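Sultness Board Sorting -- README

Hi! I put this together for our robotics club at Ristside, mostly so whoever picks the project up in September doesn't have to dig through my messages. It covers the recordings we made for the student challenge: round circuit boards and wire harnesses, picked out of yellow trays and put in the metal tray in the middle.

There are 127 episodes in the folder. I'd use 118 of them -- the rest have a gap in the joint log, and they're listed in skip.txt. Each episode has one video from the fixed camera, one joint log and a short text label like "red board to metal tray".

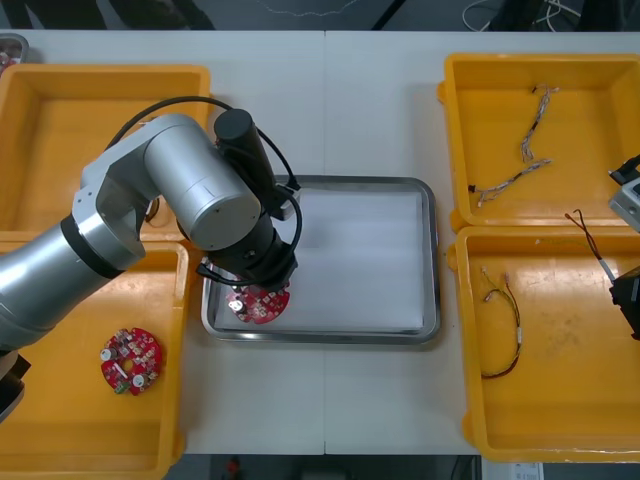 Çetinkaya

The boards are the fun part. They're round, so a grip that's a tiny bit off center makes them turn, and then you come down over the tray crooked (I did this a lot!). Go slow over the metal rim. The harnesses are a different story: thin twisted wires, little connectors, never the same shape twice. If you're training your first model, start with the boards only.

Things to know before you load anything:

- labels are in lower case, no periods
- episode numbers start at 5, sorry, the first few were tests and I deleted them
- clips are some 3,000 steps long, harness ones run longer
- the Trinier loader works, but turn off auto-crop or you lose the outer trays

Still to do: split the harness labels by wire color, and write a decent eval script. Mine is in scratch/ and it's a mess, but it runs. If you fix it, please push it to the club repo and tell me on Thursday -- I'd love to see it.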